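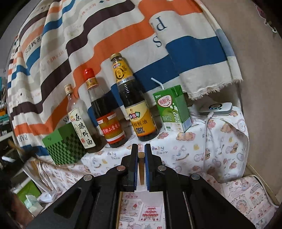

## 3. Collecting demonstrations with a hand-held gripper

Course notes, E. Sosa. Read with the Urkunon lab sheet.

In section 2 the operator drove the arm remotely. With a hand-held tool there is no arm during recording. The camera is fixed to the gripper, so the demonstration is stored from the same viewpoint the policy will have at run time.

**3.1 Viewpoint.** The wide lens gives a circular image with dark corners. Upright objects lean away from vertical, as the clear cooking wine bottle does. Do not straighten the images before training unless the same correction runs on the robot.

**3.2 What stays constant.** The two fingers and their blue pads enter from the bottom. Finger opening is read from the image, so keep hands and sleeves clear of the linkage.

**3.3 Difficult surfaces.** Clear glass, dark glass and metal caps give weak or shifting features. Printed cloth gives many features, but only helps tracking if it lies still. Smooth it before the first take and leave it alone.

**3.4 Session procedure**

1. Record the mapping pass, 40 s, slow.
2. Record 9 practice takes and discard them.
3. Record the task takes. Pause at the start and end of each.
4. Log any take in which tracking is lost.

The Belville set holds 186 takes, of which 146 passed the tracking check. Use only those for Exercise 3.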